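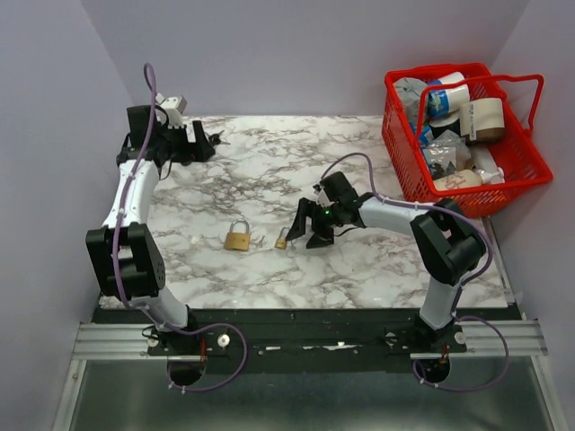 Small Padlocks for Shared Cupboards
Student project report
By Zeeshan Sethi, April
Filed under: Student Work / Design and Everyday Objects

1. Background

Students in Babaei house share kitchen cupboards, and each person locks their own door with a small padlock. Lost keys are the main complaint. The house office keeps bolt cutters for this, and each time they come out a padlock goes in the bin. My project looked at which kind of small padlock suits a shared kitchen, and whether a better way of keeping the keys would cut down on losses.

2. What I did

I gave padlocks to 12 residents for one term. Half had a keyed padlock with two keys, and half had a combination padlock. Everyone filled in a short sheet whenever they were locked out, had trouble opening the lock or had to ask for help. Those with keys left the spare at the office in a labelled envelope.

I also opened and closed one lock of each kind 1000 times on my desk, over several evenings. I had planned to build a rig for this at the Plandari workshop but the booking fell through, so I did it by hand.

3. Results

The keyed padlocks were quicker to open and people liked them more. Four of the six residents with keys were locked out at least once, nearly always with the key left in a coat or in another room. The spare in the envelope solved it every time the office was open. It did not help in the evening, when most people cook.

The combination group had 2 lockouts between them, both in the first fortnight. Their complaints were about the numbers — too small to read inside a dark cupboard — and about stiff dials.

On the desk, both locks still worked at the end. The keyed one had become slightly rough to turn.

4. Problems

One sheet went missing, so I asked that resident to fill in a new one from memory. A term is also short. I would have liked to include Brunonmont house, where the cupboards have larger hasps.

5. Recommendation

Combination padlocks for new residents, with larger numbers if the budget allows. Anyone who prefers a key should leave the spare with a neighbour on the same corridor.

We use cookies to remember your settings. Accept / Manage choices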